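회사 소개

스코틀리 추모서비스(이하 '스코틀리')는 부고문 작성, 장례 절차 안내, 추모 기록 보존을 전문으로 하는 회사입니다. 유가족께서 고인의 생애를 정확하고 품위 있게 알리실 수 있도록 돕는 것을 설립 목적으로 하며, 현재 본사와 2개 지역 사무소를 운영하고 있습니다.

설립 배경

당사는 지역 신문의 부고 접수 업무를 위탁받아 처리하던 소규모 편집실에서 출발하였습니다. 당시 부고는 전화와 팩스로 접수되었으며, 성명의 한자 표기나 발인 시각이 잘못 실리는 사례가 적지 않았습니다. 편집실은 접수 내용을 유가족에게 다시 읽어 드리고 확인을 받는 절차를 도입하였고, 이 절차는 오늘날까지 당사 업무의 기본 원칙으로 유지되고 있습니다. 이후 홀론 기록실을 통합하면서 생애 기록의 편찬과 보존으로 사업 범위를 넓혔습니다.

주요 업무

부고문 작성 및 게재
전담 편집자가 유가족과의 면담 또는 서면 질의를 바탕으로 부고문 초안을 작성합니다. 초안에는 고인의 성명, 생년, 출신지, 학력과 경력, 유가족 관계, 빈소와 발인 일정, 장지가 포함되며, 종교 및 가풍에 따라 표현을 조정합니다. 조의금과 조화의 수령 여부는 유가족의 의사를 그대로 기재합니다. 완성된 부고문은 유가족 대표의 서면 승인을 받은 후에만 게재됩니다.

장례 절차 안내
사망진단서 발급, 사망신고, 화장 예약, 봉안 및 자연장 신청 등 유가족께서 처리하셔야 할 행정 절차를 순서에 따라 안내해 드립니다. 당사는 장례식장이나 장례용품 업체를 직접 운영하지 않으며, 특정 업체의 이용을 권유하지 아니합니다.

바레라 추모관
바레라 추모관은 당사가 운영하는 온라인 추모 공간입니다. 부고문과 함께 고인의 사진, 약력, 조문 글을 보관하며, 공개 범위는 전체 공개, 초대받은 분에 한한 공개, 비공개 가운데 선택하실 수 있습니다. 현재 2,710건의 추모 기록이 보존되어 있습니다. 조문 글은 담당자의 검토를 거쳐 게시되며, 유가족께서 요청하시는 경우 해당 글을 즉시 비공개로 전환합니다.

생애 기록 편찬
고인의 편지, 일기, 졸업 앨범, 구술 녹음 등을 정리하여 한 권의 책으로 엮어 드리는 업무입니다. 지금까지 134권을 편찬하였습니다. 원자료는 목록을 작성한 후 접수하고, 작업이 종료되면 동일한 목록에 따라 반환합니다. 생전에 본인의 기록을 직접 준비하고자 하시는 분의 의뢰도 접수하고 있습니다.

편집 원칙

당사의 모든 부고문과 생애 기록은 다음의 원칙에 따라 작성됩니다.

첫째, 확인되지 않은 경력이나 수상 내역은 기재하지 않습니다.
둘째, 사망 원인은 유가족의 명시적인 요청이 있는 경우에만 기재합니다.
셋째, 유가족의 성명과 관계는 가족관계 서류 또는 유가족 대표의 확인서를 기준으로 하며, 기재 순서에 관하여 이견이 있는 경우 합의가 이루어질 때까지 게재를 보류합니다.
넷째, 게재 후 오류가 확인된 경우 정정문을 게시하고 원문을 수정하며, 정정에 따른 비용은 청구하지 않습니다.

개인정보의 보호

상담 과정에서 제공하신 정보는 의뢰하신 업무의 수행을 위해서만 이용됩니다. 의뢰가 철회된 경우 관련 자료는 철회일로부터 30일 이내에 파기하거나 반환합니다. 추모관에 등록된 기록은 등록자 또는 법정 상속인의 신청에 따라 삭제할 수 있으며, 신청 시 신분과 관계를 확인할 수 있는 서류가 필요합니다.

지역사회 활동

당사는 매년 10월 이들로 사무소에서 생애 기록 공개 강좌를 개최합니다. 강좌에서는 연보 작성법, 오래된 사진의 보관법, 가족 구술 채록의 기초를 다루며, 참가비는 없습니다. 또한 연고자가 없는 고인에 대해서는 지방자치단체의 요청을 받아 부고문을 무상으로 작성하고, 바레라 추모관에 기록을 보존하고 있습니다. 강좌 일정과 신청 방법은 개최 전 공지사항을 통하여 안내합니다.

상담 및 방문 안내

부고문 접수는 휴일을 포함하여 매일 가능하며, 야간에 접수된 건은 접수 순서에 따라 처리합니다. 발인 일정이 임박한 경우에는 접수 시 말씀해 주시기 바랍니다. 생애 기록 편찬 상담은 사전 예약제로 운영되며, 본사와 각 지역 사무소에서 받으실 수 있습니다. 거동이 불편하신 의뢰인께는 자택 방문 상담을 제공합니다. 방문 가능 지역과 수수료는 이용 요금 안내를 참고하여 주십시오.

본 소개문은 2024년 3월 5일에 개정되었습니다.

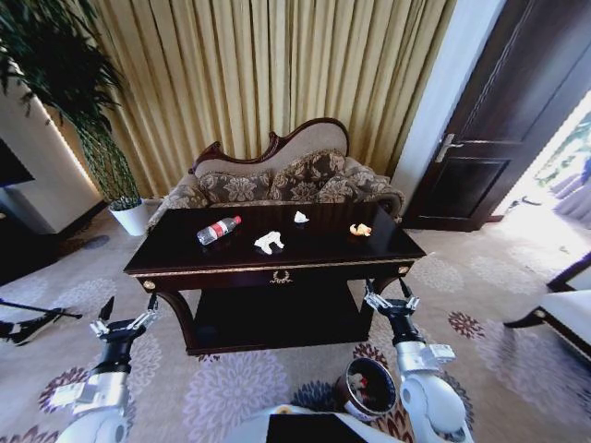
사진 제공: 스코틀리 추모서비스 홍보실. 무단 전재 및 재배포를 금합니다.

스코틀리 추모서비스
이용약관 | 개인정보처리방침 | 편집 원칙 전문 | 정정 신청 | 이용 요금 안내

본 웹사이트에 게시된 부고문과 추모 기록의 저작권은 작성자 및 유가족에게 있으며, 사전 동의 없이 복제하거나 다른 매체에 게재할 수 없습니다. 인용이나 연구 목적의 열람을 희망하시는 경우 홀론 기록실로 서면 신청하여 주시기 바랍니다.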